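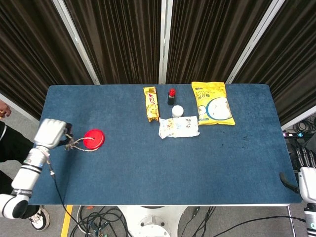 ## Felt as a table covering: does it hold up?

**tkaimal** (2/18/23)
I'm looking for views on dark blue felt for a craft and snack table. The one in the photo has a felt-like covering and brown pleated curtains behind it. I want the same colour at home. Packets and small bottles would stand on it most days. Is felt sensible, or should I buy the Tirkberg wipe-clean cloth?

**fekov_43**
Wipe-clean. Puffed snacks shed fine crumbs and felt holds every one of them. A large yellow bag like that will leave dust along the fold as soon as it is opened.

**E. Waweru**
Disagree. I have had felt on a bench for 6 years. It stops small round pots sliding, and a lint roller deals with crumbs. Grease is the real problem. Blot, then dry powder, then brush. Do not rub.

**fekov_43**
A lint roller lifts the nap. Mine was bald in patches by June.

**E. Waweru**
What weight was it? Thin craft felt will do that. Kingi sell a denser wool mix.

**tkaimal**
The Kingi one is the one I had priced. Does it need fixing at the edges?

**E. Waweru**
Clips underneath, 2 per short side. Don't glue it, you will want to take it off and shake it outside.

**faddale_end**
Separate point: cord. That braided brown and beige sort snags on felt if the ends are left raw. Tape or whip them first. The red lid is fine, plastic won't catch.

**fekov_43**
Agreed on cord. I still say dark blue shows every pale crumb.

**tkaimal**
Noted. I will order the Kingi felt and keep opened bags on a tray.
Thenmozhi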